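Kurnance opens refitted hire rooms at Etthorpe

November 17, 2022
For immediate release

ETTHORPE - Kurnance has opened its refitted hire rooms at Etthorpe, more than 3,000 square feet over two floors, all of it repainted and rewired. Bookings open now. Rooms let by the half day, day or week.

The work started in October and was finished on time. Old carpet out, suspended ceilings out, new lighting in throughout. Partition walls on the upper floor taken down and put back in better places. Main contractor was Skonine, with paint and wall finishes by Ravn.

Rooms are aimed at small firms, makers, and anyone who needs a clean plain space for a few days and doesnt want a year's lease. Tables and chairs are included in the price. So is heating. Parking at the rear, first come first served.

"People kept asking us for the same thing, a bright room with nothing on the walls," said Catarina Marinho, lettings manager at Kurnance. "The old rooms were brown. Dark brown, some of them. We've gone pale everywhere and put the money into the lights."

All 27 rooms have had the same treatment: two coats over a fresh skim, off-white, no pictures, no hooks, no noticeboards. Hirers can ask for a board on a stand, at no charge, if they let the office know the day before. 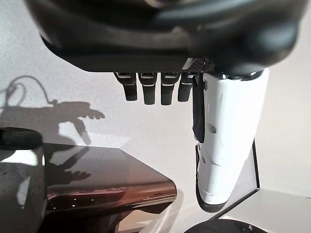 Wall finish was the longest conversation of the whole job. Smooth gloss was tried first in a ground floor room and dropped, too much glare. The off-white that went up instead has a faint speckle to it, and under a bright light from the front it stays plain enough for a shadow to fall on it with sharp edges, the separate fingers of a hand included. Photographers and product people who came to the preview asked about this more than anything else. Same finish in every room, so hirers who get moved will not notice the diference.

Deposit is £500 for bookings of a week or longer, returned within 3 working days of the keys coming back. Nothing to pay up front on shorter hires. Viewings by appointment, contact the lettings office at Etthorpe.

ENDS

Recent releases
Kurnance: winter opening hours at Etthorpe
Rear car park resurfaced
Skonine appointed for Etthorpe refit
Changes to weekly hire rates
Catarina Marinho joins lettings team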